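Caring for a Wooden Tabletop: Frequently Asked Questions

October 18, 2020
By Killian Mallet

How often should I oil my table?
Most Vakgate tables need oil twice a year. If the table is used for every meal, do it every three months for the first year. A top that soaks up water within a minute or so is ready for another coat.

Which oil do you recommend?
We finish our tables with Idatari hard oil and suggest using the same at home. One can covers nearly 60 square feet in a single coat. Other hard oils will work, but try them on the underside first - some leave a yellow cast on pale wood.

How long does it take to dry?
Leave it for 24 hours before putting anything on it. In November and through the winter, when the heating is on and the windows are shut, open a door now and then to keep air moving.

Will the color change over time?
It will. Pale wood darkens with daylight, mostly in the first few months. Move bowls, lamps and table runners now and then so they do not leave a lighter patch behind.

Why does the grain look different from one part of a table to another?
Each board is cut from a different part of the log. Some cuts give straight lines and others give waves or arcs. We match boards for color but do not match them for pattern.

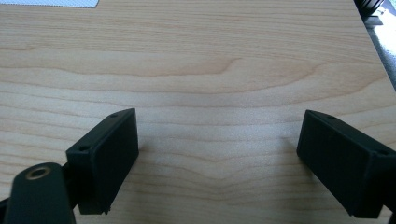 Light wood, with the grain showing.
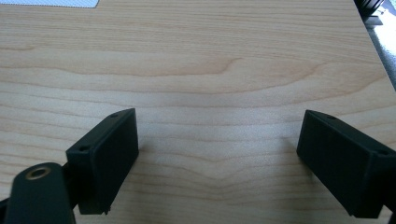 Can I put a hot pan on the table?
Use a trivet. Heat can leave a white ring in the oil, and a deep one has to be sanded out.

How do I remove a water mark?
Let the spot dry overnight, then rub lightly along the grain with a fine pad and a little oil. Wipe off the extra after ten minutes. Old marks may need a second try.

What should I clean it with day to day?
A damp cloth, then a dry one. For grease, use Yan soap flakes in warm water. Do not use bleach or scouring powder.

My table has a small crack at the end. Is it covered?
Short cracks at the ends are common in dry rooms and often close again by summer. If yours is still open then, send a photo and your order number to our Zokavness workshop. Repairs to the top are covered for two years from delivery - keep the receipt.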